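Ticket 284 – Gripper comparison in the kitchen sim, Flallo fingers vs. Gerlach fingers
Opened: Monday, January 29, 2018
Status: open, not convinced

Uker's sheet says the Flallo fingers "close the gap" with Gerlach on food pickup. I'd like to see that gap measured by someone who isn't selling fingers. Same arm, same marble island, same controller gains for both sets. First job is lifting the small piece out of the bowl of white grains.

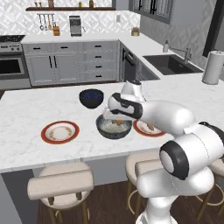
Flallo, 17 tries: 11 lifts. Gerlach did the same, 11 of 17, so no gap to close on this one. The misses all log as contact with the filling before contact with the item. I blame the approach height, not the fingers.

Second job is carrying the full bowl.

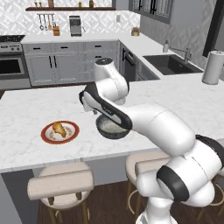 Slip reads zero for both sets, which I don't believe. Friction on the bowl is still the default left over from August, and at that value you could carry it with two pencils. Asked Grillutthorpe for measured numbers. Until they arrive, please don't quote the carry results.

Third job, pan to plate. Changed the camera angle on the island for this one.
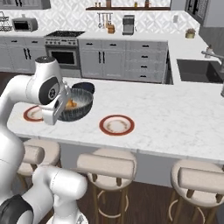
Planner quits at 3,000 steps with "no valid grasp" when the fingers start near the rim. Raising the limit just makes it quit later. Shrinking the collision margin helps – but then I don't trust the contacts.

Next: rerun job one with a higher approach, both sets, same seeds.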